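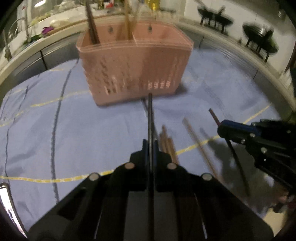

A basket

How do you keep a shared yarn stash from turning into one giant knot?

Posted by Homa Naseri, August 2018

Our knitting circle in Stencombe just inherited over 700 balls of yarn from a shop that closed, and I'm thrilled! Merino, cotton, sock yarn, plus some gorgeous heathery stuff with no bands on it at all. We meet in a room with one closet and 21 people all want to rummage at once. Last time I spent the whole evening untangling. Do you sort by color, by weight or by fiber? And what do you do with the mystery balls?

Tyson Kennedy
By weight, every time! Color looks wonderful on a shelf but you end up with lace next to chunky and then somebody cries over a hat. We have one bin for each weight and keep the colors loose inside. Tuck the tail of every ball into the middle before it goes back – a rubber band works too if the ball is a slippery one. For mystery yarn, wrap it around a ruler and count the wraps in an inch. Worsted usually comes out near nine. I love doing this, it's like detective work.

Antonina Zhuravel
just put it in bags

Harvey Gagnon
Agree with Tyson on weight. I'd add a burn test for the unlabeled ones, if you're careful and do it over a sink with a two-inch snip. Wool smells like singed hair and leaves crumbly ash, acrylic melts into a hard bead. Write the result on a paper tag and tie it on right away (I didn't, and had to do a whole batch again in May). Also check for moths before anything goes in that closet! And what color is the heathery stuff? If there's any green I'm jealous.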